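La colada sigue siendo cosa nuestra

Llevo desde diciembre leyendo todo lo que cae en mis manos sobre robots domésticos, en parte por trabajo y en parte porque en casa somos cuatro y la cesta de la ropa sucia nunca llega a vaciarse. La pregunta que me hacen los amigos es siempre la misma: si ya se puede comprar uno que ponga la lavadora. La respuesta corta es no. La larga tiene más matices.

Lavar la ropa parece una sola tarea, pero cuando uno intenta escribirla paso por paso salen muchas más. Hay que llevar la cesta hasta la máquina, sacar las prendas de una en una o a puñados, meterlas en el tambor sin que quede una manga pillada en la goma, cerrar, dosificar el detergente y elegir programa. Después toca hacer el camino inverso con ropa que pesa más y que sale enredada.

Los vídeos de los fabricantes suelen empezar con la cesta ya colocada, de pie y delante de la puerta. En una casa con niños la cesta está donde la dejaron, y a veces ni siquiera está derecha.

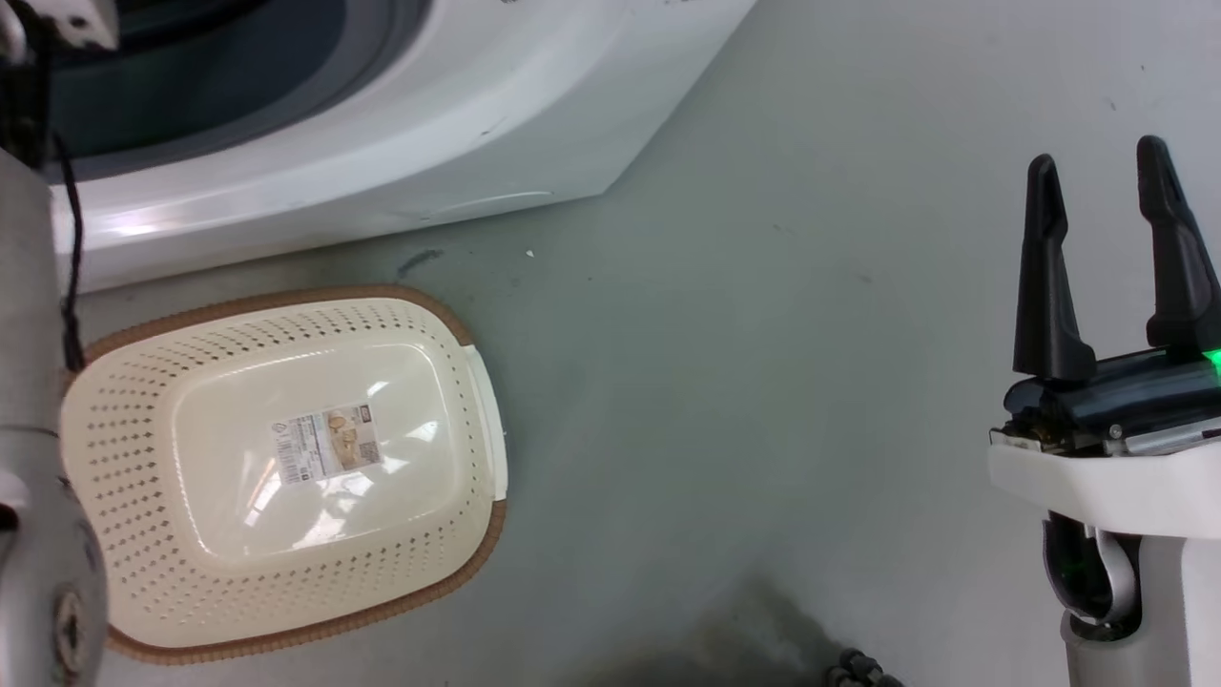

La cesta boca abajo, la lavadora y la pinza abierta.

Para una persona, darle la vuelta a una cesta de plástico es un gesto de un segundo. Para un brazo con dos dedos hay que decidir por dónde cogerla, cuánto apretar y hacia qué lado girarla sin golpear la lavadora. Si el borde está pegado al suelo, la pinza tiene poco sitio por donde entrar. Con dos brazos se puede sujetar por un lado y levantar por el otro, pero entonces hay que coordinarlos.

Toivo Savolainen, que lleva años programando manipuladores en Hiebert, me contó que ellos consideran resuelta una tarea cuando sale bien 500 veces seguidas con objetos cambiados de sitio. Le pregunté cuántas de las tareas domésticas de su lista habían llegado a ese punto. De 60, me dijo, seis. Ninguna tenía que ver con tela. La ropa no conserva la forma, se tapa a sí misma y cada montón es distinto del anterior.

En la industria las cosas van algo mejor. Müzeyyen Soylu dirige la lavandería de Gosdale, que da servicio a hoteles y procesa unos 1.050 kilos al día. Allí las sábanas se planchan y se doblan a máquina desde hace mucho. La carga y la separación de prendas las siguen haciendo personas. El año pasado probaron un sistema de Steso para clasificar toallas y lo devolvieron al cabo de unas semanas. Clasificaba bien, pero se atascaba cuando venían dos enganchadas y alguien tenía que quedarse al lado.

Ese es el problema que veo también para las casas. Un aparato que acierta nueve de cada diez veces me obliga a estar pendiente, y para eso la pongo yo. Tampoco me preocupa que sea lento. Si tarda una hora en cargar la máquina mientras estoy fuera, me parece perfecto, siempre que al volver esté cargada.

Calculo que veremos antes robots que recojan cosas rígidas del suelo, cestas incluidas, que robots que doblen camisetas. El viernes tengo una llamada con la gente de Wasine, que trabaja justo en eso, y escribiré otra entrada con lo que me cuenten. Mientras tanto, tengo una lavadora por tender.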